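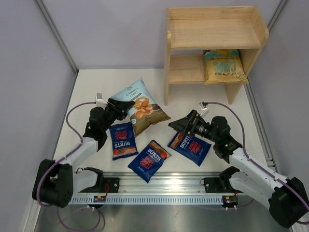

Kettle chips, wrong way up on the bottom shelf.

August, a little after ten at night

Dear diary, I have been promising myself a proper entry all week and I have finally sat down with a pot of tea and my feet on the other chair. The choir is what I want to write about, because we had our first full rehearsal of the season tonight and I came home humming so loudly that the dog next door started up!

Gearóid has given us the Saltby carols again (in August, bless him) and a new piece with a long slow alto line that sits right where my voice likes to be. I lost my place at measure 36 every single time. Malachy leaned over and put his finger on my page without a word, and on the fourth try I got through it – well, through most of it. Dymphna sang the solo. She has been so worried about it since her bad chest in the spring, and she stood there with her cardigan buttoned up wrong and sang it straight through, and I had to look hard at the hymn board for a while.

We stopped halfway for tea and talked about the trip. The bus will cost us 500 for the day, and Kofi thinks we can raise the last 100 with a cake table if people will bake. I have said I'll do two lemon loaves and the ginger one, so now I need to find Mother's tin, which I last saw in the hall closet behind the winter boots.

Tomás drove me home, very slowly, with the windows down. He told me all about his sister's new baby and how she won't sleep unless the radio is on – they've tried every station, and she likes the farm report best. I laughed until my ribs hurt.

I mean to go over the alto line tomorrow before breakfast, with the piano lid down so I don't wake the whole street. Must call Dymphna too, and ask if she wants her blue folder back. Tea's gone cold. Bed.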